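Paper bags, cardboard and other things worth keeping flat

Last updated May 11, 2026

By Ulla Vuorinen

Most kitchens take in more paper than they can use. Grocery bags, shipping boxes, the brown padding that comes around a set of glasses – it all ends up in a heap between the fridge and the wall. A small part of it is worth keeping. The rest should go out with the recycling the same day it comes in.

Which bags to keep

Keep the ones with a flat bottom and a clean inside. Run a hand along the bottom seam. If the glue has started to lift, the bag will hold onions or kindling but it won't make it home from the store with cans in it. Bags with twisted paper handles are stronger than they look, and the weak point is the patch where the handle is glued to the inside. Once that patch is peeling, cut the handles off and use the bag as a liner.

Throw out any bag that has carried raw meat or fish, even if it was wrapped. The same goes for grease spots. Grease won't wash out of paper, it draws ants, and most recycling programs don't want it either.

Thirteen bags is my limit. They fit in the slot beside the oven, standing on their folds, and when a new one comes in an old one goes out. 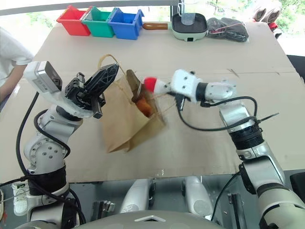 Folding a bag so it stays folded

Paper has a memory for the creases it got at the factory, so use those. Lay the bag on a table, push the side gussets in, and fold the bottom up along the line that is already there. Press it down with the side of your fist. Tuck the handles inside before you fold the top third over. If a bag is badly crumpled, put it under a cutting board overnight. A warm iron works too, with no steam, but I only do that for bags I plan to use for wrapping.

Store the folded bags on edge, never in a pile. You can pull one out without disturbing the others.

What they are good for

Ripening. Pears, avocados and hard peaches soften faster in a closed paper bag than on the counter. Add a banana if you are in a hurry. Check them every day, as the last stage goes quickly.

Mushrooms. Take them out of the plastic tray, put them in a small paper bag, fold the top once and keep them in the fridge. They stay firm for days longer than they do under plastic.

Drying herbs. Tie a small bunch by the stems, put it head down in a bag and hang it somewhere airy. The leaves that drop stay in the bag. Oregano and thyme do well this way. Basil turns black and I don't bother.

Bread. A crusty loaf keeps its crust in paper for a day. After that it goes hard, so slice what's left and freeze it.

Compost. Line the kitchen bucket with a bag folded down to half height. Change it before it gets soggy at the corners. The whole thing can go on the heap.

Jar labels. Cut the plain side panels into strips and stick them on with flour paste. They soak off in the dishwater later.

Cardboard on the table

A large box, slit down one corner and opened out, makes the best cover I know for a work table. I use it for potting seedlings, polishing shoes, cleaning the stove grates and any job with glue in it. Pull off the tape first. Look for staples along the bottom flaps, since one of those put a scratch in our old Eltholm table that I still haven't managed to get out.

Put the printed side down. Ink can come off on your sleeves, and the plain side makes it easier to find a dropped screw. If the sheet won't lie flat, bend it back the other way along each crease.
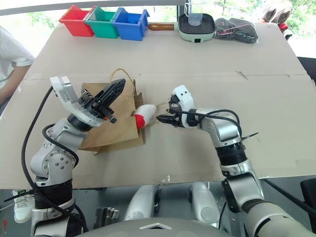

For wet jobs, cardboard alone isn't enough. Put an old towel or a piece of shower curtain under it. Water goes through a single sheet in less time than you would think, and a damp sheet left on bare wood overnight can leave a mark.

Cutting it down

A bread knife cuts corrugated cardboard better than most utility knives. Keep an old one for this. Mine is a Parry with a loose handle. Cut along the flutes where you can, with the sheet hanging over the edge of a bench, and use long strokes.

Strips make good drawer dividers. Shorter pieces go under furniture feet while the floor is being washed, and larger ones under the car if it drips.

What not to save

Waxed boxes, anything with a plastic window, and boxes that have stood on a basement floor. Damp cardboard brings in silverfish. I once kept a stack down there for 17 months and had to carry the whole lot out to the curb.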